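Upholstered chairs at a table that gets used all day: clean, cover or replace?

Posted in Furniture and Floors

Lalit Dixit
We have one table and it does everything. Breakfast, homework, my work during the day, dinner. The seats next to it are upholstered, Brondumholm, bought from a neighbor who was moving out. They are comfortable and the frames are solid, but the fabric is getting dull on the front edge where your legs rub and there are a couple of marks I can't place. One might be salad dressing. The other could be pen.

I tried a damp cloth and it left a ring bigger than the mark. There is no care tag left on any of them. I was quoted 200 per chair to have them redone, and that's more than I want to spend. Is there a way to clean them at home without making more rings, or should I give up and put covers on? Seat pads are 22 inches across at the front if that matters for covers. The pads are screwed on from underneath.

Verena Koller
The ring happens when you wet only one spot. Water carries the dirt outward and it stays wherever the damp part stops. You have to do the whole seat, seam to seam, even if only one corner is marked.

Without a tag, test first. Turn the chair over and find the fabric that's folded under the pad. Dab it with a white cloth and plain water, let it dry, and look for color on the cloth or a change in texture. If it goes stiff or blotchy, stop there and ask a dry cleaner.

If the test is fine:

Vacuum well, including the crack where the seat meets the back.
For the greasy mark, put cornstarch on it, leave it overnight, vacuum it off.
Mix a little clear dish soap in lukewarm water and use only the foam. Work it over the whole seat with a soft brush.
Go over it again with a cloth wrung out in clean water.
Press with a dry towel and leave the chair standing where air can get around it. Don't sit on it until the next day.

Do the pen mark separately, before the foam. Rubbing alcohol on a cotton swab, blot and don't rub. Test that underneath too, it can take color out.

Since yours unscrew, take the pads off first. It keeps soap off the frames and you can do the edges properly. Put the screws in a cup.

Umesh Chaturvedi
just get covers. I used Furotard spray on mine and it did nothing except smell for a week

Imani Baptiste
I agree with Verena on cleaning, but you are going to be back here in 7 months if the table keeps getting the same use. Ours is the same setup, a work table with a soft seat right up beside it, and the wear is nearly all from sliding in and out sideways.

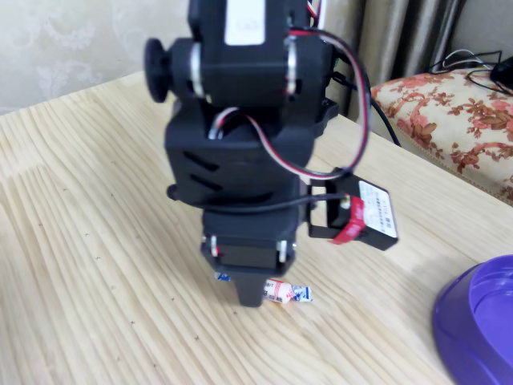 What helped us was pulling the seat back a few inches when nobody is sitting there, so the fabric isn't pressed against the table edge. We also put felt on the chair feet so it moves easily and you don't drag yourself across the cushion to get in.

For covers, measure the depth and the thickness of the pad as well as the width. Most elastic ones are cut for thinner pads and ride up at the corners. With removable pads you could also buy a yard or two of heavy fabric and staple it over the old one. I did two on a Friday evening. The corners on the first one are lumpy and I haven't redone it.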